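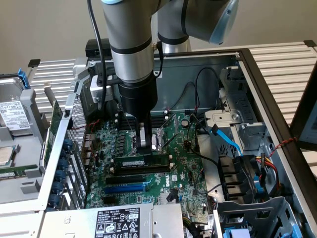 **Figure 3.** Robotic arm reaching into an open desktop computer lying on its side.

### 4.2 What people wanted from a guided tour

I should say up front that I went on these tours as a paying guest as well as a researcher, and I enjoyed myself far too much to pretend I was neutral. The Rusu coach tour runs out of Stududport each August and puts a specialist historian on board for the whole trip (evening talks included). We interviewed 42 travellers over the season, mostly at breakfast or in the queue for the coach, and I've kept their wording wherever I could read my own notes.

The talks were the big draw. Nearly 90 per cent of our travellers told us they'd picked the tour for the speaker first and the itinerary second, and plenty of them couldn't name the towns we were headed to until the day before! What they remembered afterwards was a different matter. Ask about the old harbour at Tukow and you'd get the bakery, the colour of the shutters, the neighbour from row five who lost her hat, and then, a good while later, a bit of the history.

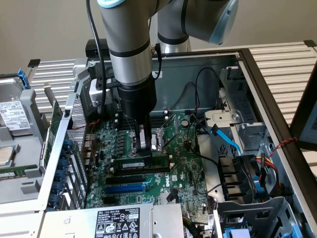
I found that puzzling at first, so I went back through the transcripts and sorted them by when the talk had happened. Travellers who heard it the evening before a visit brought up the history much more readily than those who heard it on the coach going home. One woman said the late talk felt like "getting the program after the theatre had closed", and I haven't come up with a better way to put it.

Length mattered too. The Prendotwood talk ran 40 minutes with 5 minutes for questions, and almost everyone I spoke to wanted that split changed, with more time to chat to the speaker over a cuppa. I come back to the question periods in Section 4.3, where the seating plan also gets a look-in.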